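Home | Planning | Purchasing | Training | FAQ | Contact
Print this page | E-mail this page

Equipment Planning FAQ: Two-Arm Tabletop Workstations

Triltby Shared Equipment Office
Last reviewed Dec 7, 2019

The answers on this page apply to departments and member sites that intend to request a two-arm tabletop workstation in the coming budget year. They do not replace the purchasing rules. Where the two differ, the purchasing rules apply.

Who may submit a request?

Any department with a cost center and a named equipment lead may submit. The equipment lead must be a permanent member of staff. Requests from two departments that plan to share a station are welcome and should be sent as one form, with the split of costs stated on page 2.

What does the office mean by a "station"?

For budget purposes, a station consists of two arms with grippers, the mounting, the table, the control computer, and all cabling between them. Chairs, side tables and laptops are ordinary furniture and office equipment. They are charged to the department and should not appear on the form.

What kind of work should we plan for?

Light handling of everyday objects on a flat surface. Departments often write their requests around a single product or part, and then find within a season that they need to handle something else. The office recommends listing the full range of objects expected during the first year, including soft items, thin items and items that open or fold. Gripper choice depends on this list more than on any other part of the form.

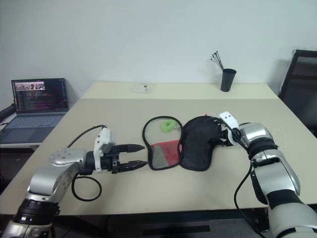

Ulises Arancibia asked whether a department could leave the object list blank and settle the grippers after delivery, as his site had done with an earlier purchase. The office does not accept a blank list. A short list may be amended once, without a new form, up to the date the order is placed. After that date, different fingers or grippers are treated as a separate purchase.

How much should we set aside for grippers and small parts?

Include one full spare set of fingers for each arm. Brackets, cable ties, fasteners and replacement cables should be entered together on the "small parts" line. The Brekgate site entered $734 on this line for its first year and did not exceed it, but Brekgate runs one shift. Sites that run two should discuss the line with the office before submitting.

Small parts bought during the year may be charged to this line without further approval. Keep the receipts.

Can we supply our own table?

Yes, provided that it is rigid, level and deep enough for both arms to reach the working area without leaning over the front edge. Measure the room first. The most common cause of delay last year was a table that fit the room but left no space for a person to pass behind the station. A table joined from two sections is acceptable if the seam is flush and the sections are fixed to each other.

Please state on the form whether the table will stand against a wall. The installer needs to know this in advance.

What should we know about cables?

Cables must be long enough to follow the arm through its full movement, and the slack has to go somewhere. Ask the supplier to show the arm at full reach and fully folded before you accept a cable length. Cable guides are inexpensive and may be added to the small parts line. Power for the station should come from its own outlet — extension leads are not permitted for permanent use.

Do we need test objects?

Yes, and they need not be costly. Most sites begin with household or sports items that staff already have on hand. Choose some with a thin edge, some with a handle and some that bend. Keep the same set for the whole acceptance period so that results from different days can be compared. Gisela Farías keeps a suggested list, which may be requested by e-mail.
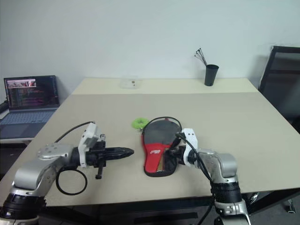 Acceptance lasts 27 working days from the date of installation. During this time the equipment lead should keep a written log of each session, including the objects handled, any stops, and any part that was adjusted or replaced. Faults reported within the acceptance period are corrected at the supplier's cost. Faults reported later are handled under the service agreement, if the department has purchased one.

Is a service agreement required?

It is required for shared stations and optional for all others. The office strongly advises it for departments that have no technician of their own. The agreement offered by Drulovley covers one planned visit per year and parts for the arms. It does not cover the table, the control computer or damage caused by unapproved attachments.

May we lease?

Leasing is possible for terms of two years or longer. A lease is charged to the operating budget, so it does not count toward the equipment ceiling, but the total cost is usually higher. Attach both quotations to the form — purchase and lease — and mark the one you prefer.

How much staff time should be budgeted?

Two people should be trained at each site. Training takes place at the Lagos site and travel is paid by the requesting department. Staff hours spent on setup and daily checks should be shown on the form even though no money changes hands. Reviewers look at this section closely, and requests with no hours entered are returned.

When is the deadline?

Forms are accepted until the end of September for the following budget year. Late forms are held for the next round. Replacement of a failed arm is not subject to the deadline and should be reported to Celeste Vergara directly.

Whom do we contact with a question that is not answered on this page?

Budget and forms: Brenda Ledesma
Room layout and installation: Ziad Nimri
Service agreements and replacements: Celeste Vergara

Print this page | E-mail this page

Contact | © 2019 Triltby Shared Equipment Office | Back to top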